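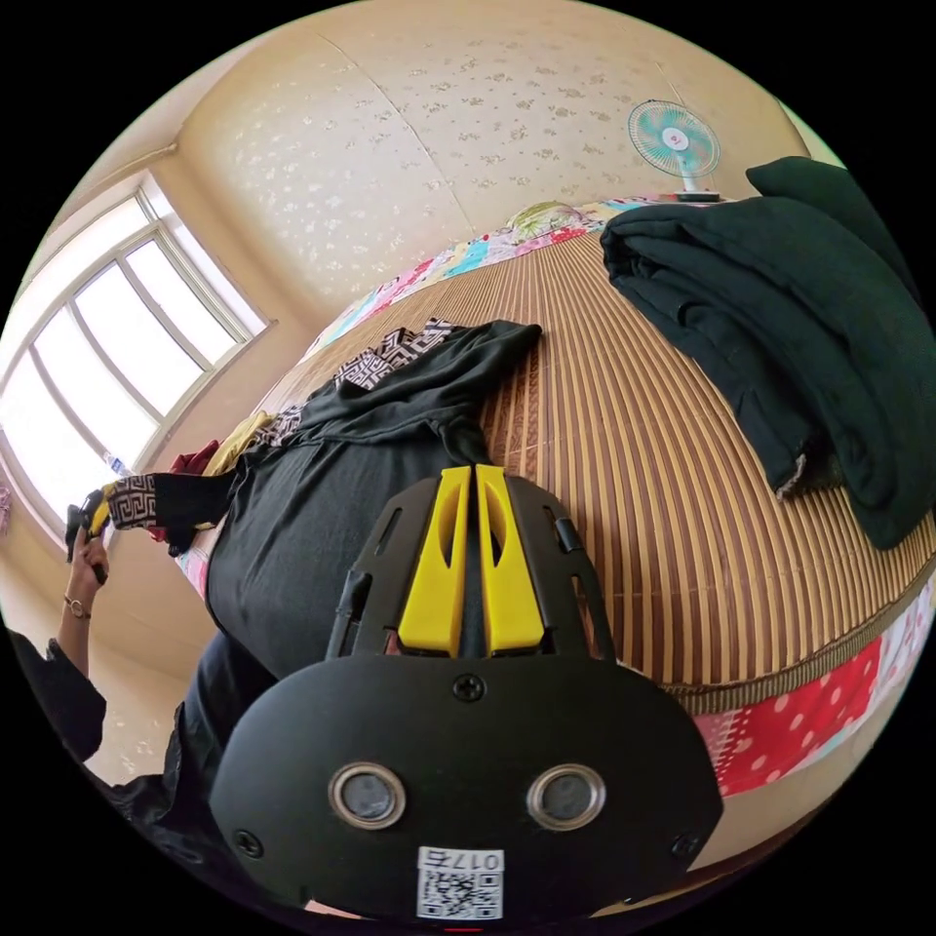 Folding on a bed sounds like the easiest thing in the world until you try to write it down for other people, which is what I've been doing for most of the winter. Hundcombe Folds is my attempt: a set of short written folding notes, one per session, covering ordinary clothes and bedding in ordinary bedrooms. I prefer a bed with a firm top layer, and a woven mat in tan and brown stripes over the bedding does the job beautifully, because you can line a dark garment up with the stripes and see at once if it's wandering off. Dark things are the worst for this! A black garment laid out lengthwise on a plain dark duvet is a blob. On stripes it has edges.

What's in the folder

There are 283 notes, all in plain text, plus one index file called sessions.csv. Each note covers one sitting at one bed or table, from the first piece picked up to the last pile put down. I wrote the bulk of them and Dario Negri wrote the other 121 (his are the tidy ones, you'll spot them straight away). Ákos Szűcs read the lot and argued with us about what counts as a sleeve.

The columns in sessions.csv are:

session: a plain running number, with gaps where we threw a note away
surface: bed, table, floor, sofa or other
top_layer: what the clothes were lying on, in our own words
light: window, lamp, both
pieces: free text, separated by semicolons
method: one of the method names listed further down
redo: yes if the writer gave up and started that piece again
writer: initials

How we name things

This took more arguing than the folding did. If you can't tell whether something is trousers or a top from the way it's lying, write "garment" and leave it. I went back through my early notes in March and found I'd called nearly everything black "trousers", including a cardigan. Patterned trim gets a mention whenever there is any, so you'll find entries like "black cloth, Greek-key trim", and those turn out easy to search for later. Colours stay simple: red, yellow, dark green. No "teal-ish forest", please, Dario.

Anything thick and already folded goes down as "thick pile" with its colour, whether it's a blanket or a coat. Thick piles matter because they eat up space at the side of the bed and you end up folding in a narrower strip than you'd planned.

Methods

lengthwise: halve along the long side first, then bring the ends in
thirds: both sides to the middle, then fold up from the hem
roll: for small cloths, and for anything Ákos touches
hang-and-drop: hold it up by one edge, let it fall straight, lay it down and fold from there
pile only: not folded at all, just put with its friends

I use hang-and-drop far more than I thought I would. It's slow, but it shakes the twist out of thin fabric and you find out which way up the thing is. Lengthwise is my choice for long dark pieces on a mat. Thirds I'd keep for shirts on a table, where you can lean on them a bit.

Things that aren't right yet

The light column is unreliable for the first batch. I put "window" for any session done in daytime, even if I'd had the lamp on as well, so please don't build anything clever on it.

Beds are badly over-represented. I like folding on beds, and it shows. If you want tables, filter by DN in the writer column and you'll get most of them.

Small cloths are under-described. A red one and a yellow one dumped together by the side of the bed might be a single entry in one note and two in another, depending on how tired I was. I've started fixing this but I'm going backwards from the newest, so the old ones are still a muddle.

The redo column relies on people owning up. Mine is truthful. I have my doubts about the others.

Using it

Take it, change it, print it out and stick it inside a wardrobe door. We only ask that you keep the writer initials in if you pass the notes on. There's an older copy floating about under the name Munau, which had the method names in a different order and a few sessions twice, so please swap it for this one if you've still got it.

If you'd like to add a note, copy blank_session.txt, fill in the top part before you start folding and the rest straight afterwards. Keep it under 2,000 characters if you can. I've gone over that myself on fitted sheets, and I'd do it again.

Last changes, 19 January 2023: merged "quilt" and "patchwork quilt" in top_layer and then unmerged them, fixed the semicolons in Dario's table sessions, removed 2 blank notes. Fitted sheets still to do.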